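Budget for the Table Before You Budget for the Arm

By Hilkka Ikonen
12/9/21

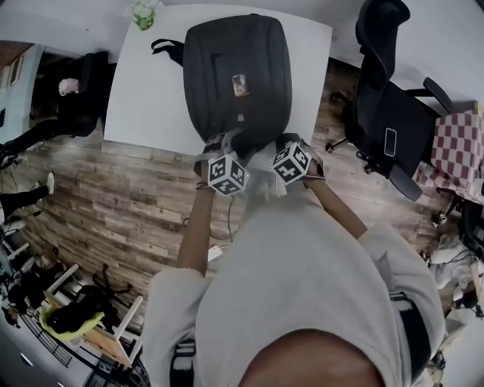 A backpack on the work table, with tracking markers worn on both hands.

Every equipment request I have read in the past year puts the robot on the first line and everything else under "misc." I think this is the wrong order, and I think small companies lose a year of work to it.

At Nurmi we sort and repack returned bags for three retailers. In April we started planning for a robot cell to do part of that work. The first draft of the plan had one arm, one gripper, a stand and an integration contract with Verkgate. It had no money for recording how people handle the bags. Eero Ruotsalainen, who wrote the draft, assumed that part would be free because the people were already on the payroll.

It isn't free. Somebody has to handle the bags with the markers on, and while they do that they are not on the line. Somebody else has to sit at a monitor. You need a table that stays where it is, floor space on all sides of it, cables, chargers, spare straps and a room that is not needed for something else on Fridays. We had none of this in the plan and ended up paying for it out of the maintenance budget, which then ran short.

My view is that the recording station should be the first purchase, and that the arm should wait until the station has been in use for a full quarter. I have three grounds for this.

The first is price. Our station came to less than the shipping and insurance on the arm we were quoted. If the project is stopped, the table and chairs go back to the office and the loss is small. An arm bought too early stands under a cover and loses value.

The second is that you don't know what gripper to order until you have watched the work closely. A backpack is a poor object for a machine. It is soft, it has straps that go where they like, and a full one does not lift the way an empty one does. The first gripper on our list was rated for boxes. After 400 recordings we took it off the list. Had we ordered it in April, we would own it now.

The third is staff time, and here I disagree with Makis Chatzigeorgiou at Flanby. He argues that a vendor should supply the recordings along with the machine, and that a customer who makes their own is paying twice. For cartons he may be right. For returned goods I don't believe it. The vendor has clean samples. We have bags with broken zippers and sand in the pockets, and our people know what to do with them.

Arvo Vuorinen in purchasing raised a fair objection, that a station with no robot behind it is hard to defend to a board. Ours asked what it produced. We answered with hours: 98 of them by the end of the quarter, and a list of the 11 bag types that are worth automating at all. The rest will stay with people, and the cell can be smaller than the one first drawn.

Nedilo has since asked to see our budget sheet. It now has the station, the wages and the floor space on top, each as its own line. The arm is on page two, with the amount left open until the second quote comes in.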